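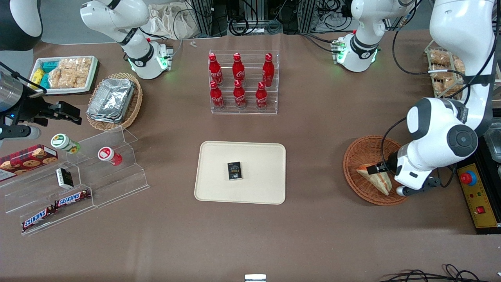
Nseir Junction (2mm scale) pre-exhibition layout check
Checked by: Rami Sayegh and Anwara Khan
Date: July 27, 2023

1. Baseboard joints and dowels
OK. Bolts on the centre joint nipped up. Rail ends line up on both running lines.

2. Track gauge and crossings
Attention. Tight spot on the loop turnout at the Plerer end. Eased with a file, needs checking again after painting.

3. Wheel back-to-backs
35 wagons gauged, two failed. Both are Maysoun's mineral wagons. Wheels reset, one axle still wobbles and is to be replaced.

4. Couplings
OK, except the brake van, where the loop sits too low and catches the uncoupling magnet.

5. Mains leads and plugs
OK. Test labels in date. Spare fuse taped inside the control panel lid.

6. Controller and track feeds
Attention. Dry joint found on the goods yard feed. Resoldered. Ran the Jostari tank engine over it for 30 minutes with no stalls.

7. Point motors
Number 4 slow to throw. Anwara thinks the wire is rubbing on the board. To do.

8. Legs, lighting beam and front barrier
OK. One foot adjuster is missing its rubber pad, so pack it with card for now.

9. Transport crates
Lid catch broken on the fiddle yard crate. Strap it. Soledad Dunleavy has the straps.

Result: fit to travel once items 3 and 7 are cleared. Return the signed copy to Ghada Khasawneh.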